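Kenia's scarf and fabric swap is back, and I went through the sorting tables for you

If you have a drawer that won't close because of scarves you never wear, September is your month. The Kenia community hall is running its scarf and fabric swap again, doors open at 9 in the morning, and I stopped in during sorting to see what's coming (and, okay, to find out whether I could call dibs on anything. I could not).

The sorting setup is simple: baskets, trays, a rack and a whole lot of color.
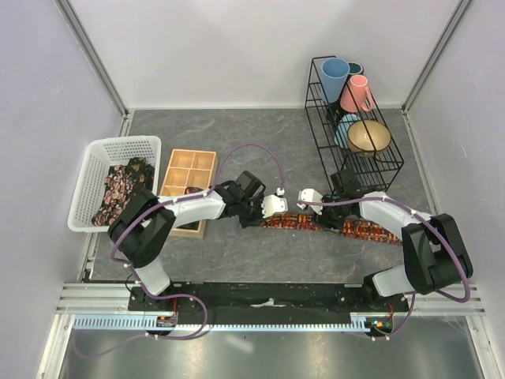
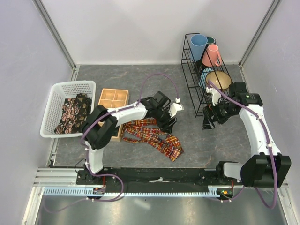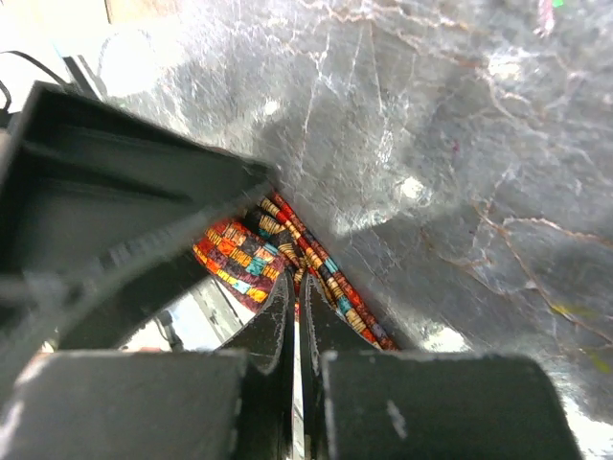
Sorting for the Kenia swap. The patterned strip in red, orange, yellow and dark brown is in the first picture, and the striped scarf is in the second.

I'm a sucker for anything in red and orange, so that long patterned strip got me right away. I can't decide if I'd wear it or run it down the middle of a table. Marietjie Mofokeng, who has organized the swap from the start, told me people argue over this sort of piece every single year. "Somebody sees a belt, somebody sees a curtain tie, and then they both want it," she said. Last year it got settled with a coin toss and there was some sulking near the coffee.

The dark floral cloth in the white basket is more my mom's style, all pink and white and brown, and I mean that as a compliment! Crumpled is fine at this stage, by the way. Everything gets shaken out and folded before the doors open, and there will be an ironing board in the back hallway if you want to freshen up your own things before you hand them over.

Now, the numbers. Last year's swap moved 2,753 pieces, counting every scarf, scrap, pillowcase and tea towel, and Marietjie thinks this one could beat it. Donations have been coming in through the Herkance fabric shop, which put a drop-off bin by its front door, and through Bravo, the dry cleaner across the street. Bravo's owner, Saturnino Cordero, has been taking in bags all summer and says the quality is way up. "People used to bring me the stuff they were ashamed of," he told me. "This time I'm getting wool, I'm getting silk, I got a tablecloth I almost kept."

A few things have changed, so read this part even if you've been before. You used to get one token for every piece you brought. Now it's by size: small items like handkerchiefs and narrow scarves get you one token, and anything big enough to cover a chair gets you 2. Tokens are good all day but they don't carry over to next year, and yes, they found a coffee can full of old ones at the hall and no, yours won't work. If you show up with nothing to trade you can still buy in at the door, cash only.

There's also a notions table this time, for buttons, thread, snaps, zippers and all the little odds and ends that live at the bottom of a sewing box. Small stuff in compartment trays makes me weirdly happy — I could stand there and pick through buttons for an hour. That table is on the honor system, take a handful and leave a handful.

Kollik, the sewing club that meets upstairs, will be doing quick hems and patches in the side room until 7 in the evening. They ask that you bring things clean, and please don't hand them a winter coat lining an hour before closing. (They were very polite about this, but I got the feeling it had happened.) They'll also show you how to turn a scarf into a drawstring bag if you have a bit of patience. I tried it at the spring session and my bag leans to one side, but it holds onions just fine.

What they can't take: anything with mildew, anything with pins still in it, and rugs of any kind. Rugs were allowed one time and they ate up half the floor. Foil blankets, shower curtains and other shiny craft material are a maybe, so ask at the front table before you haul in a whole bag.

Parking behind the hall is tight in the morning, so I'd use the lot next to Bravo and walk over. Drop-offs at both shops continue until the night before the swap, and after that just bring your things to the door. I'll be the one hovering near the oranges and reds with my tokens already counted — come say hi, but keep your hands off that strip until I've made up my mind.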